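Gráinne Mac Carthaigh has been buying play food for the Hillville toy library for 14 years, and she still goes to the yard sales herself.

"People donate the big stuff," she said when we spoke in June. "Nobody donates a good strawberry. They get lost under the couch."

The library has 248 pieces on its list now, and families can borrow up to 19 at a time. Plates are counted separately. She prefers plain round ones in quiet colors, so a small child can see what has been put on them.

I asked what gets borrowed most. "Bottles," she said. "Ketchup, mustard, anything with a cap. A three-year-old will leave the fruit alone all morning and carry the ketchup around."

She is less keen on the tiny pieces and has stopped buying peas. Fruit should be big enough to find again, she said, and it doesn't matter to her if two strawberries don't match. "Real ones don't match either."

Checking returns takes her most of an afternoon. Everything goes out on a table first — a white one if she can get it — and she puts the bottles on plates so they don't roll.

"Then I have a cup of tea and look for what's missing," she said. "Usually it's a lid."

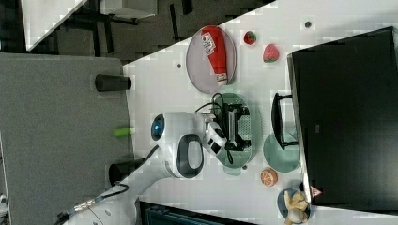
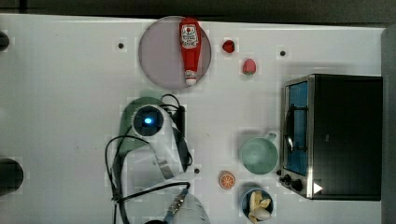 The red bottle on its round plate, with two small red pieces to the right.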